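### 3.2 Sorting and grading of returned desktop machines

Machines reached the Lisadthorpe depot from two collection routes, Nurnska and Lostow, and were booked in under the route name only. No record of the previous owner was kept. Each machine was weighed, opened and placed in one of three grades: fit for resale as a whole, fit for parts, or scrap. Grading followed the depot's own sheet, which had been in use for two years before the study and was left unchanged so that our figures could be set against the older ones.

A machine was graded for parts when its case or power supply failed inspection but its processor, memory or board could still be sold. The processor was treated as the deciding item. In the price lists kept by Mwakyusa, the buyer for both routes, it made up the largest share of the parts value, and a machine without one was moved to scrap unless the board itself was on the wanted list.

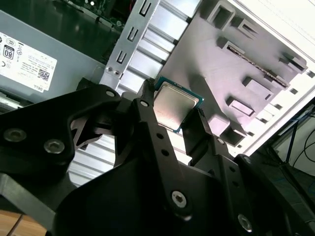 **Figure 4.** Desktop processor with silver heat spreader, held at an angle inside an open case.

Surface wear on the heat spreader was noted but did not lower the grade. Mwakyusa paid the same price for scuffed and clean units, and a separate column for wear was dropped from the sheet in November. Damage to the contacts or to the edge of the substrate did lower the grade, and such units were sold by weight with the mixed boards.

Of the 40 machines in the first batch, 31 were graded for parts and nine as scrap. None was fit for resale as a whole. This differs from the depot's earlier returns, in which more machines were sold on complete, and we put the change down to the age of the stock on the Lostow route — mostly office machines replaced in bulk.

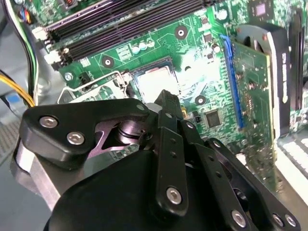
Boards were graded after processors and by a different person, so that the first result would not colour the second. Halima Khaemba graded the processors and Nyokabi Mfaume the boards. Where the two grades pointed to different outcomes for the same machine, the higher was entered and the case was marked for review. The rule favours recovery over scrap, and the parts share given above should be read as an upper bound.

Prices were fixed at the list of 20/01/2018 for the whole study. Later lists were collected but not used, as the movement between them would have hidden the effect of grading, the quantity of interest in Section 4. Transport costs were charged per route and divided evenly across machines — a simple rule, and one that slightly overstates the cost of the lighter cases.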